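## The week the gripper forgot how to let go

Some of you have been writing in to ask why there was no progress report in the last issue, so okay, I'll own up. We had a bug, it was mine, and it ate most of the time I'd set aside for the sorting task.

Quick catch-up if you're new: Sater is our simulated block-sorting setup. A two-finger arm picks up little colored blocks from a dark surface and moves them where they're told to go, and we run it over and over with the blocks tossed down differently each time. No metal gets bent, which is the whole reason I'm allowed near it. The plan was to get through 625 runs and hand the grasp settings over to the Clolteritz folks, who have the real arm and (very reasonably) don't want it smashed into a table.
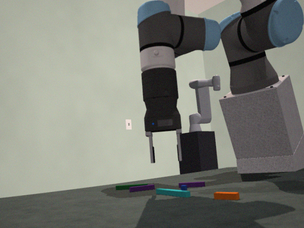
The first batch looked great. Too great, really! The log said every single grasp had succeeded, and I was feeling pretty smug until I played a few of the runs back and watched the gripper close on thin air, lift, travel, and open again with a big green "success" in the log next to it. The blocks never moved. I went through that batch by hand and found 33 runs like it, and those are just the ones I caught before my eyes gave out.

So what was going on? Our success check asked the gripper whether the fingers had received the close command. It never asked how far apart they ended up. Fingers shut all the way with nothing between them counted the same as fingers stopped by a block. I wrote that check back in September as a placeholder and left myself a note to fix it. You can guess how that went.

Then it got worse, because fixing the check uncovered a second problem. With the honest version in place, the arm would grab a block, carry it over, and refuse to open. It took me 3 days to find. The release step was waiting on a contact flag to clear, and the flag couldn't clear while the fingers were closed. On the screen it's funny. On the Clolteritz arm, with someone leaning in to see why it stopped, I don't want to think about it. 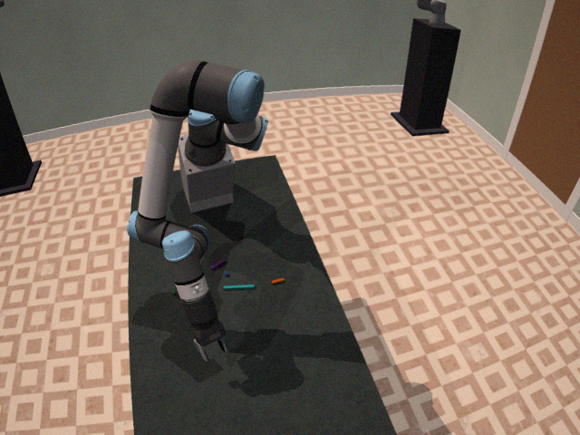 *From the Sater desk | March 27, 2019*

Anyway, where we are now. The grasp check reads finger width and block height together, and both have to agree before a run counts. Release has a timeout, and if it trips, the whole arm holds still and stays held until a person resets it. I also threw out the old batch completely, good runs and all, and started over from zero. That hurt a little.

If you pulled settings from us before this issue, please don't use them on hardware. Grab the new ones once they're posted, and try them slowly, with your hand on the stop button. The rerun is still chugging along, so the numbers will have to wait for next time.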